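About Irent

Irent builds and maintains simulation packages for robot arms and grippers. Customers use them to test a layout or a grasp plan before they commit floor space or hardware to it. The company has 19 employees and works out of one office in Quezada. We don't sell robots.

Trimatgate is our main product. It is a scene kit: a library of rooms, furniture, boxes, trays and hand tools, each with collision geometry, mass and friction values. The current library holds 1511 objects. Every object ships with a data sheet listing the source of its values - measured, taken from a supplier, or estimated. Estimated values are marked, and the customer can overwrite them.

Scenes are delivered with the robot in place and the onboard camera views set up. A typical room has a wood floor, a long table, a cabinet and a cardboard box on the floor.

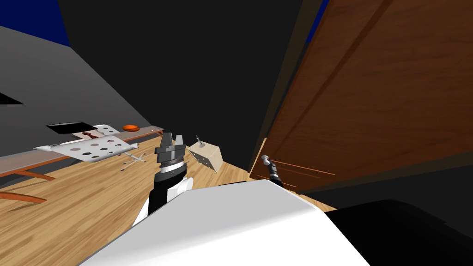 Can Trimatgate be used with a robot model we already have?
Most standard model formats import directly. If the joint limits or link masses are missing, we fill them in with you during setup, and this is included in the base license.

Presum is the service side. A customer sends a task and a gripper model. We run 1000 trials with varied start positions and return the logs, the failure cases sorted by type, and a short report. Standard turnaround is 9 working days. Jobs with soft or deformable parts take longer and are quoted separately.

Gripper models are checked alone before they go into a furnished room. The check covers finger travel, contact surfaces and the camera mount position. Backgrounds are left as flat color at this stage - texture slows rendering and adds nothing to a geometry check.

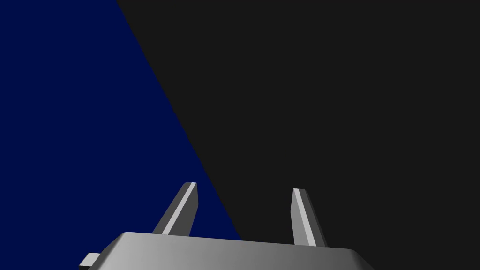 Gripper view in simulation, fingers apart, plain background.

Licenses are sold per seat, by the year. Library updates go out in March and December. Older scene versions stay available for download so that earlier results can be repeated. Support requests are handled by the engineers who build the scenes, by email, from 8 a.m. to 5 p.m.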